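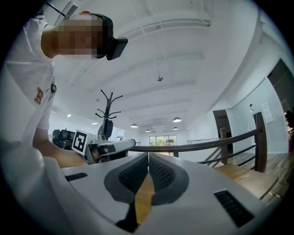

The black coat rack, with one bag on the lower hooks.

Does a freestanding coat rack really tip over, or am I being sold a wall rail?

Posted in Entryways and Storage by Plorkdale_Renter

We have a tall black metal coat rack, the pole kind with thin curved hooks at the top and another lot lower down. It stands on a wood floor. I've been told by the guy at the hardware store that these "always go over in the end" and that I should buy a wall rail from Kanby and four special anchors to go with it. The rail isn't cheap and the anchors are sold separately, so I have my doubts.

So far the rack has never fallen. It does wobble when I put my winter coat on one of the top hooks, and it wobbles more if somebody pulls a bag off in a hurry. I rent, so holes in the wall mean a talk with the landlord, and I would like to skip that talk if the whole thing is a sales pitch.

I've also seen people say to put a weight on the base, and other people say that scratches the floor. Has anyone done this and kept track of what happened? I don't need a link to a store.

dullau_hallway
Member, 2931 posts

I'd be suspicious of "always" too. I've had a pole rack for years in a narrow hall and it went over exactly once, in December, when every guest's coat ended up on the same side. That was our fault as much as the rack's.

What matters is where the weight sits. A heavy bag on a low hook isn't much trouble. The same bag on a top hook, sticking out past the feet, is how you get a rack on the floor. So before you spend anything:

Put bags and anything heavy on the lower hooks.
Load opposite sides. If a big coat goes on the left, the next one goes on the right.
Turn the base so one of the feet points the way people pull, if yours has separate feet. Mine does and it made a bigger difference than I expected.
Check the joints. Most of these poles screw together in sections and they work loose. Mine gets a turn by hand every few months.

If it still wobbles after you tighten it, slide a folded bit of card under each foot in turn. Floors are rarely as flat as people claim, and old wood ones are the worst. When you find the foot that wants it, swap the card for a felt pad.

On weights, I tried a flat sandbag across the feet. It helped some. It also looked awful and collected dust, and I took it off again. No scratches, but I had felt under everything. I wouldn't put bare metal or a brick on a floor I had to hand back.

I would not bother with the rail unless you have small kids who hang on things. In that case I'd change my mind pretty fast.

YangStreetUpstairs
New member

just get the rail. my cousin's rack fell on the dog. you can fill holes with toothpaste when you move out

fixit_on_the_fourth_floor
Member

Please don't use toothpaste. It shrinks, it yellows, and any landlord who has painted a wall before will spot it. A small tub of spackle is cheap and does the job properly.

I also don't buy the claim that a rail fixes everything. A rail is only as good as what it's screwed into. I've pulled down two that were put up with the little plastic plugs that came in the packet, straight into drywall, and both took a chunk of wall along. The box on one of them promised 100 pounds. Maybe into a stud. Into drywall with those plugs, I wouldn't trust it with a wet raincoat and a backpack.

If you do go that way, find the studs first and ask the landlord in writing. If the studs don't line up with the holes in the rail, screw a board to the studs and mount the rail on the board.

For a rack that has never fallen, I'd do what the first reply says and leave it there. One thing to add: if yours stands near a wall, push it into the corner. It can't go over in two of the directions then, and it costs nothing. You lose the hooks at the back for coats, but they'll still take a hat or a scarf.

Plorkdale_Renter

Tightened the pole. There was a lot of play in the middle joint, close to a full turn. Heavy coat is on a lower hook now and drags a little, so I may have to hem the coat instead (kidding). Still wobbles if I shake it on purpose, much less if I don't. I'm holding off on the rail. Not convinced the corner will work in our place because of the door, but I'll measure.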